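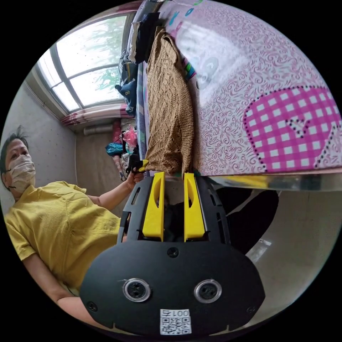 The week the fingers wouldn't let go

Every fault has a sound, and for Stanisława Sadowski it was a small dry click. She was going through a batch of recordings at Landov one January morning, laundry jobs mostly, when she heard it for the third time in a row and put her coffee down. Click, pause, and then a sweater that should have dropped neatly onto a pile went sailing back across the bed with the gripper still attached!

Landov teaches household robots to fold and put away clothes, and it does the teaching with hand-held grippers. People take them home and work through the washing in their own bedrooms, and the recordings become lessons for a robot arm called Barua. It's a wonderful idea. A bedroom has patterned sheets, awkward corners and piles in every color — all the things a lab bench never gets right.

Knitwear was where it came apart. The gripper fingers have long slots in them so they can bend around whatever they're holding, and an open, lacy stitch is full of loops just waiting to slip over an edge. In some recordings the yarn caught as the fingers opened. The person holding the tool would give it a little shake, the garment would fall, and on they went to the next thing. It was such a natural movement that it went straight past the first check.

Barua learned the shake, of course. It learned it beautifully. On the test bench at Brisow it picked up a cardigan, released it, and then snapped its wrist hard to one side with nothing in its fingers at all. The second time it did this it clipped a shelf and sent a lamp to the floor. Julián Ibarra, who runs the bench, hit the stop button and kept everyone behind the line for the rest of the day.

"A person shakes a sleeve loose and it's nothing," he told me. "Give that same move to an arm with a motor in the elbow and you want to be standing somewhere else."

What followed was the kind of detective work I could listen to for hours. Sadowski's team pulled 3000 clips and watched every release, and found the shake in 1017 of them. Nearly all involved loose knits or lace. Towels and shirts were almost entirely clean.

The repair came in two parts. A thin sleeve, made by a small shop called Skivus, now covers the slot edges nearest the tip, and Barua's wrist speed is capped for 2 seconds after any release. The marked clips were set aside, and the arm was trained again without them.

I watched it work through a basket of 20 knits. It hung on to one cuff for a moment, opened its fingers a touch wider, and the cuff slid free. Ibarra still stood behind the line, and so did I. Sadowski had her headphones on, listening for the click.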